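About Us

Hi, I'm Titilayo Omoregie, and if you've ever phoned Larnis to ask whether we have a cover for something your grandmother bought, you've probably talked to me. Or to Lawal, if I was up the ladder.

Larnis sells round parts. I know how that sounds! Lids, caps, flanges, rings, end covers, the big flat discs that go on the bottom of things and that you only think about when one cracks. Lawal Edet and I used to work the parts counter at Eklow, and we kept sending people home without the piece they came in for, usually because the maker only sold it with the whole unit attached. It bugged us both. So we rented half a floor on Dredham Street, put up shelves (crooked, since fixed) and started buying up leftover stock from shops that were closing.

We began with 90 parts on the list. Now we're past 1,000, and 700 of those are sitting on the shelves right now, ready to go out. The rest we hunt down when you ask, and I'll admit the hunting is my favorite bit. One man wrote to us for months about a cap for an old fan housing, and when we finally got one he sent back a card with a drawing of the fan on it. It's taped up by the kettle.

Lawal runs the measuring side. He's very particular about rims, so please, when you write to us, give the outside width, the width of the cap if there's a raised one, and the depth of the side wall. Tell us about the holes too, how far apart they are and whether they go all the way round. A tracing on plain paper is great. A guess is less great, but we'll work with it.

Everything gets looked over on the big table before it's packed. We keep blue sheeting on it, and I like how the pale parts show up against it.
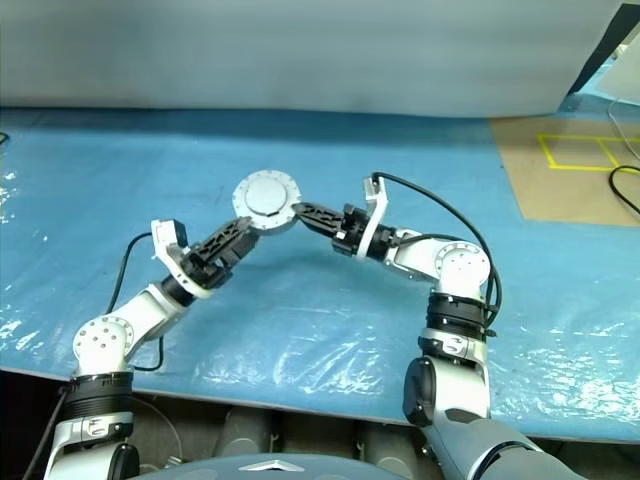

A flanged disc with a raised cap, on the blue table.

Orders go out from the Dredham Street door, and pickups are fine too, just ring first so one of us can come down. If a part doesn't fit you have 10 days to send it back, and please put your tracing in the box with it so Lawal can see where the sizes went off.

We're also happy to buy. If you have a drawer or a garage full of odd covers, or you're clearing out a shop like the folks at Aliyu did, drop us a line and tell me what's in there. I do like a drawer.

Page updated June 20, 2018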